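Against the Drawer
by Gyu-bin Cha
October 15, 2018

My mother kept everything for the house in one drawer. It was in the kitchen, the second from the top, and it held batteries, string, stomach tablets, keys for locks we did not own anymore, and the small papers that come folded inside medicine. When somebody in the family was sick, we pulled the whole drawer out, put it on the floor, and searched. I can still hear the sound of it. I also remember my father holding a strip of tablets to the lamp and trying to read a date that was printed on the part he had already torn away.

I have lived in Penport for nine years now and I have made the same drawer. I did not plan it. I think that a drawer of this kind grows by itself in any home where people buy one thing at a time and have no opinion about where it should live. This essay is my late attempt to have an opinion.

My opinion is that small household things should be kept where the eye can reach them, and that a clear plastic tub does this better than a drawer, a nice basket, or a cabinet with a door. I know this is not beautiful. My sister, who has very good taste, says that my kitchen shelf looks like the back room of a pharmacy. She is right, and I have decided that I do not mind it.

The argument for hiding things is mostly an argument about guests. We close the door so that a visitor will not see the cough drops and the spare bulbs. But I counted last year, with the calendar on the wall, how many days in July we had a visitor in the kitchen, and it was two. On the other days the closed door was protecting us from our own belongings. I was opening and closing it, moving the front row to see the back row, and buying again what I already had. We owned three tubes of the same hand cream. One was completely dry.

There is a store downtown called Moulin which sells storage boxes made of woven grass, with lids and with a small leather handle. I bought two of them. They cost 40 dollars each, and I was proud of them for perhaps a month. Then I noticed that I was lifting the lids all day like a cook with too many pots. I tied paper labels on the handles, and the labels were soon wrong, for a label tells you only what you intended on the day you wrote it. The grass boxes now hold winter gloves and they do it very well. Gloves can wait. A person with a sore throat at two in the morning does not want to read my handwriting.

I also tried the other modern solution, a list on the telephone. The program is called Roster, and it lets you enter up to 400 items with a place and a date for each. My husband entered 31 of them on a Sunday with great energy. After that day neither of us entered one more. When we used up the bandages, the telephone continued to believe in them. I do not want to be unfair to the program — it did what it promised. But it asked us to tell it the truth every day, and we are tired people who work until six.

So I went back to plastic. The tubs I use are sold by Hirnow, and they are the plain kind which restaurants use for chopped onions. They have no pattern and no color. I have one for the throat and the stomach, one for small repairs, one for the things of the post office. I wash them when I remember.

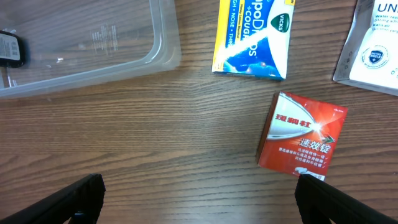
My method for filling a tub begins on the table, and I would ask you not to skip this part even if you keep your drawer. Put everything out flat before you decide anything. In the drawer all packages are standing on their edges or lying with the face down, and you know them only by the color of one corner. On a table they are forced to introduce themselves. A box of Vicks VapoDrops lying on its back, with the big white letters on blue, can be read from the other side of the room, and you do not need to pick it up to know what it is for. Look then at the tub itself beside it, and notice that you can see the grain of the wood through the bottom, a little gray but clear enough. This is the quality I am paying for. If the wood can be seen through the plastic, a cough drop can be seen too, and also the absence of a cough drop.

The absence is for me the most useful information. I do the shopping on the way home, and in the morning I look at the shelf while the water boils. A half-empty tub speaks to me without any list. I have not bought a second hand cream this year.

There are good objections. Light is bad for some medicines, and those I leave in the dark cabinet, as the papers in the package tell me to do. A home with small children needs a high shelf or a lock, and for such a home my idea must bend. My sister's objection is about beauty, and to this I can only answer that she has more closets than I have.

My mother, when I explained all this to her by telephone, listened for a long time. Then she asked me if I had seen her stomach tablets when I visited in the summer. I told her they were in the second drawer, at the back, under the string.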